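Why Does a Towel Drink Up a Puddle?

January 25, 2020
By Losby

Last week I knocked a whole glass of apple juice across the kitchen table. It headed straight for my library book. I grabbed the first thing I could reach, which happened to be a dish towel, and threw it down like a goalie diving for a ball. The juice stopped. The book was fine (well, one corner is a bit wavy now, sorry, library).

And then I stood there looking at the towel and thinking, wait a minute. How did it do that? I didn't scoop the juice up. I didn't push it anywhere. The towel just sort of drank it. And towels don't have mouths!

So I went and read up on it, and I tried a bunch of stuff in my kitchen at Okthorpe, and now I get to tell you all about it.

Water likes to stick to things

The first thing to know is that water is sticky. I know, I know, it doesn't feel sticky like jam or glue. But dip your finger in a cup of water and pull it out again. There's a drop hanging off the end, isn't there? If water didn't stick to anything, that drop would slide right off and your finger would come out dry.

Water sticks to your skin, it sticks to glass, and it REALLY sticks to cotton. Cotton is the fluffy stuff that grows on cotton plants and gets spun into thread. The grown-up word for one thing sticking to a different thing is adhesion. Say it "ad-HEE-zhun."

Water also sticks to itself. All water is made of teeny tiny bits called molecules, much too small to see, and they tug on each other all the time, a bit like kids holding hands in a long line. When one kid gets pulled forward, the next one comes along too. That's called cohesion, "co-HEE-zhun," and yes, the two words sound almost the same and I mixed them up for years. My trick is that cohesion starts with "co," like cooperate, and the water is cooperating with itself.

You can see cohesion if you fill a glass right to the very top and then keep adding water one drop at a time. The water bulges up over the rim in a little dome before it finally spills! Do this one in the sink.

Tiny tunnels

Okay, so water sticks to cotton. But why does it travel? When I put just one corner of a towel in a bowl of water and came back later, the wet part had climbed way up out of the bowl. Uphill! Water isn't supposed to go uphill.

The answer is hiding between the threads. If you look at cloth with a magnifying glass, you'll see it's made of lots of threads going over and under each other. Each thread is made of even thinner hairs, called fibers, all twisted together. In between the fibers there are gaps, and those gaps work like tiny tunnels.

Water touches the wall of a tunnel and sticks to it. Then it creeps a little farther along the wall, and because all those water molecules are holding hands, the ones behind get dragged in too. Creep, drag, creep, drag, all the way up the cloth. It's called capillary action, and it's the same thing that helps a plant bring water up from its roots. Skinny tunnels pull water higher than fat tunnels do, and a towel is stuffed full of skinny ones.

Color doesn't matter much, by the way. I used to be sure my blue towel was the best at it, but a blue towel and an orange towel made the same way will drink the same way. It's what the cloth is made of and how it's put together that counts.

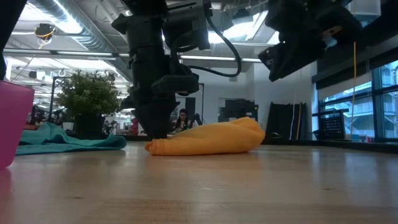 What about the loops?

Go and find a bath towel and look at it really close up. See all those little loops sticking out? That kind of cloth is called terry cloth. The loops are there to give the towel more surface, so there's more cotton for the water to touch and more places for it to go.

Think of it like this. If you had a flat piece of string 6 inches long, water could touch 6 inches of string. But if you squished a much longer string up into loops so it fit in the same 6 inches, there would be loads more string for the water to grab onto. A towel does that over and over, everywhere, on both sides!

That's also why your bath towel gets so heavy when it's wet. All that water has to weigh something, even when it's hiding.

Now compare it with a raincoat. A raincoat is cloth as well, or mostly, but water rolls off it in beads. The material doesn't let water stick to it very well, and there aren't open tunnels for it to creep into. It would be a terrible towel. (I tried. I just pushed the puddle onto the floor.)

Try it yourself: the great cloth race

This is my favorite one to do at home. I got the idea from a puzzle book by Bilyk, but I changed it around a bit. You'll need:

- a few strips of different cloth or paper, all the same width (ask before you cut anything up!)
- a wide bowl
- water with a few drops of food coloring
- a ruler
- something to hang the strips from, like a wooden spoon laid across two tall mugs
- tape

Put 200 milliliters of water in the bowl and stir in the food coloring. Tape your strips to the spoon so they all hang down side by side, with their ends level. Then lower them so just the tips go in the water, all at the same moment if you can manage it. Now watch!

Some strips will zoom. Paper towel is a speedy one at my house, and an old cotton T-shirt did pretty well too. A strip cut from a shiny umbrella did nothing at all, it just hung there looking smug.

After a while, measure how high the color got on each strip and write it down. If you want to be extra scientific, do the whole thing again and see if you get the same winner. I didn't the first time, and I figured out that one of my strips had been dangling lower than the rest, so it got a head start. Cheater!

Squash it or spread it?

Here's something I never thought about until the juice disaster. Does it matter if you drop a towel on a spill all bunched up, or lay it out flat?

It does! When a towel is bunched up, only the lowest folds are touching the puddle. The rest is up in the air, and the water has to creep the long way around to get to it. There can be big pockets of air in there too, and those are too fat to be good tunnels. Spread it out and press it down gently with your hands, and lots more cotton meets the water at once. The puddle goes much faster.

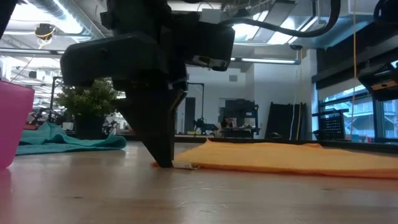
Pressing helps because it pushes the fibers right down against the wet spot. Don't rub, though, at least not at first. Rubbing can shove the juice out past the edges of the towel, and then you've got a bigger puddle with a towel in the middle of it. Pat, pat, pat, lift. Then find a dry part and do it again.

And if you keep going, sooner or later the towel stops drinking. All its tunnels are full. The word for that is saturated, and I love it, because you can also use it about yourself after a really big lunch.

Where does the water go after that?

You can wring a towel out over the sink and get a lot of the water back. I squeezed mine into a measuring jug to check. I had poured 400 milliliters onto a tray and soaked it all up, and what came out was less than that, no matter how hard I twisted. The leftover water was still clinging on inside, being sticky.

To get rid of that last bit you need air. Hang the towel up and the water slowly turns into a gas, called water vapor, and floats off into the room. That's evaporation. A towel spread wide on a rail dries faster than one scrunched in a heap on the bathroom floor, because more of it is touching the air. So when your grown-up tells you to hang up your towel, they're doing science at you.

One more odd thing. A brand-new towel sometimes isn't very good at drying! Some new towels have a coating left on them from the factory that makes them feel extra soft, and water doesn't stick to it so well. After a few washes it's gone and the towel gets thirstier. Too much fabric softener can do the same sort of thing, so if your favorite towel has gone lazy, that might be why.

Words to remember

Adhesion: water sticking to something else.
Cohesion: water sticking to itself.
Capillary action: water creeping through tiny gaps, even uphill.
Saturated: so full of water it can't take any more.
Evaporation: water turning into a gas and drifting away.

Next time I'm going to find out why soap makes bubbles and plain water mostly doesn't. I've already made the bathroom floor very slippery, so it's going well so far!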